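The Landing at the Top of the Stairs

When the old Padley drapery store in Postlow was split into workrooms, the upstairs landing was left out of the plans. The lease described it as circulation space. Tenants crossed it to reach their doors, set down whatever they were carrying, and went in.

Emiliano Palacios rented the first of the rooms and spent almost 10 years walking past the railing before he paid it any attention. He had been hired to repair the stair treads, and the owner asked him to look over the rest while he was up there. Two of the fixings at floor level had worked loose. The horizontal bars were sound, but they had been painted so many times that the joints had filled in.

"You could lean on it and feel it give," he said. "Not much. Enough that you'd stand up straight again."

He took the paint off with scrapers and a wire brush, working in the evenings in November when the stairs were quiet. The job took 43 hours by his own timesheet, and he billed for 20. Under the paint the metal was dark and even, and he left it that way with a coat of clear wax. The wood post at the end of the run got the same treatment in oil.

A landing is an awkward thing to fit out. It has to stay clear enough to walk through, and in most buildings the fire code settles the question before anyone thinks about furniture. What can be done is usually done at the margins - a ledge, a hook, a strip of wall where something can be propped up. Palacios keeps to a simple rule. Nothing goes on the floor along the railing, and anything that does get put up has to come down with one hand.

The railing itself raises a different problem. Horizontal bars are easy to look through and easy to clean, and they suit a plain room. They are also easy to climb. Many families with small children prefer uprights for that reason, and anyone planning a new railing should ask the local building office before choosing. In a workroom building with no children about, Palacios saw no reason to change what was there.

Color matters more than people expect. A dark railing tends to drop out of view when there is light beyond it, so the eye goes past to the space on the other side. A white one stops the eye and shows every handprint. Pacheco, the small paint shop on the ground floor, sells far more white than black for stairs, and most of it goes on over an older coat of white.

The landing has since turned into a place to work as well as a place to cross. People come out of their rooms, stand by the bars for a while and go back in.

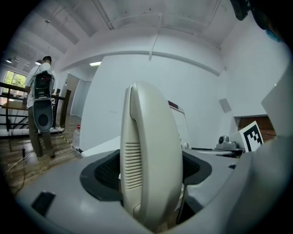 Ikhsan Ong would have kept the paint. In a letter to the tenants' newsletter, Flumell, Ong wrote that bare waxed metal needs going over every year, that paint on an indoor railing can be left alone for much longer, and that the next tenant is unlikely to own a tin of wax.

Palacios agrees about the wax. He does the bars each fall with an old cotton rag, starting at the post end, and says it takes him until 9 if he begins after supper. The tin is kept on the shelf inside his door, and the other tenants know where it is.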